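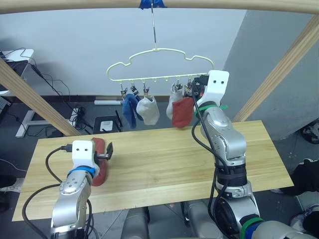 Milan Kuipers wrote in to say I had promised a full report from the Draltereo pressing plant back in March and that he was still waiting, and he's quite right, so consider this one long overdue, Milan!

I got there a little before ten with Nathalie Willems, who did all the driving and picked all the music (three Cirnolska albums, loud, and I have no complaints). The plant is smaller than I'd pictured. It has 2 presses, both older than I am, and when they're running you feel it in your teeth – not unlike standing too close to the bass cabs at a doom show.

Ebenezer Annan walked us through the whole job, from the lacquers to the shrink wrap. They were pressing the new Drudura record that morning, 500 copies in all, 200 of them on a smoky gray vinyl that looks different every single time. I got to drop a puck of the stuff into the press myself, and I'm not ashamed to say I squeaked. He let me keep the trimmings, too, which are now in a jar on my desk and smell a bit like crayons.

After that came the listening room, a closet really, with two armchairs and the best speakers I've ever sat in front of. We heard side A of the test pressing, and the slow part in the third song is heavier than anything Drudura did on the first album. Ebenezer frowned at one faint tick near the end and played it again, and again, and then he wrote something on the sleeve. I couldn't hear it until the third time through.

They do let people visit if you write ahead and don't mind wearing earplugs. Bring a sweater, the storeroom is freezing, and leave some room in the car for records. Nathalie bought nine.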